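4 Setting up and cleaning the belt bench

Covers the short green belt on the Evmont bench. For the long Kurian line use the other guide.

4.1 Before first run

1. Main switch off. Pull the plug too, don't trust the switch.
2. Clear the belt. Cups, trays, tools, all of it onto the table behind.
3. Vacuum along both rails. Crumbs of packing foam get in there and stay.
4. Wipe belt with a damp lint-free cloth. Plain water first, Nakley belt soap only if its greasy.
5. Leave it 20 minutes to dry.

CAUTION: No solvent. No window spray either. Goes tacky, then cups stick. 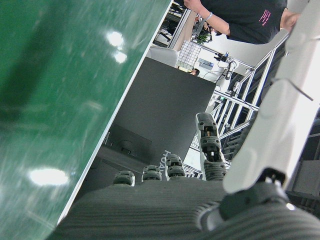
6. Look along the surface from low down, lights on. Smears show up best that way. Fine scratches are OK, leave them alone. Cuts or lifted edges: stop, order a belt.
7. Check tension. Press at mid-span with one finger, 3 mm of give. More than that, turn both tension screws the same amount, quarter turns only.
8. Plug in, run empty for 2 minutes at the lowest speed. Watch the edges. Belt should not climb either rail.

Note: tracking drifts a bit when the room is cold. Recheck in December.

4.2 Cups on the belt

1. Speed dial to 44. Start there, go up later.
2. Light plastic cups only. Glass and china no.
3. Set cups down in the middle, well away from the rails.
4. A cup on its side rolls. Stop the belt before you pick it up or stand it.
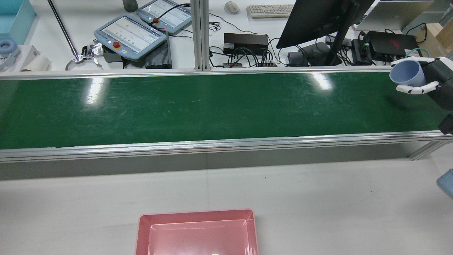 Merja Peltonen wrote in to say step 4 should go further: any cup that has been on its side gets its rim wiped before going back in the stack, and the belt under it too if there was anything in the cup. Fair point, do that.

5. Stack finished cups by size. Don't force them, they jam.

CAUTION: Sleeves up, lanyards off, hair tied back. Same goes for visitors.

4.3 End of day

1. Stop belt, dial back to zero, switch off.
2. Empty the tray. Put it on the white table behind the belt, not on the belt.
3. Check cables at the drive end. Should hang free, nothing resting on them.
4. Dry wipe, belt and both rails.
5. Cover goes on last. If the Brunetti cover is missing a clean sheet will do for teh night.
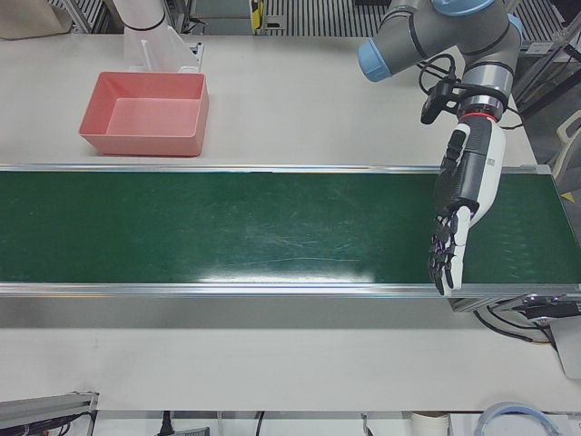 Fig. 4-3. Belt clear, tray empty on the table behind.

Note: if the drive hums but the belt won't move, switch off at once and go to section 6. Don't push the belt by hand.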